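Toltwood Retreat House

Toltwood Retreat House is a Christian retreat center outside the town of Gellcombe. It is operated by the Toltwood Fellowship, an interdenominational body of lay members, and offers residential retreats, day programs and training for parish youth leaders. The house has 30 guest rooms, a chapel and a library of 2903 cataloged volumes.

History

The property was built as a farmhouse and later used as a boarding school. The Fellowship leased it after the school closed and bought the freehold 4 years later. The former dormitories were divided into single rooms, and the school hall became the chapel. An east wing was added to hold the kitchen and dining room, which had until then shared the ground floor with the offices.

The house closed for one winter while the roof was replaced. Programs during that period were held in parish halls in Gellcombe.

Programs

Residential retreats run from Friday evening to Sunday lunch in the shorter form and for eight days in the longer form. The longer form is kept in silence apart from a daily meeting with a retreat director. Teen retreats are led by teams of two adults and follow a fixed outline of talks, small group discussion and evening prayer. Each parish sending teens must also send at least one adult leader.

Day programs open at 9:30 a.m. and close after the afternoon service. Subjects have included the Psalms, grief, and prayer for people in shift work. Craft sessions and shared meals form part of most day programs.
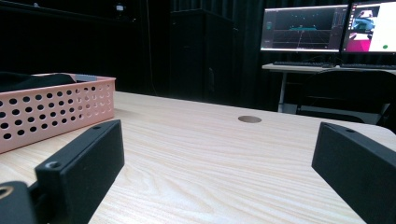 Leader training

The training course for parish youth leaders is taught over six weekends, beginning in April. It covers talk preparation, listening skills, child protection rules and the planning of a retreat schedule. The course book, Hapeta, was written by Archana Dubey, a former director of the house, and takes its name from the study group in which its first chapters were used. A total of 127 leaders have completed the course.

Governance and funding

The Fellowship is governed by a council of seven members elected for three-year terms. The director is appointed by the council and lives on the grounds. Income comes from guest fees, parish subscriptions and gifts. Bookings are handled through Flurix, a reservation service also used by several other retreat houses in the region.

See also

Christian retreat
Lay ministry
Youth ministry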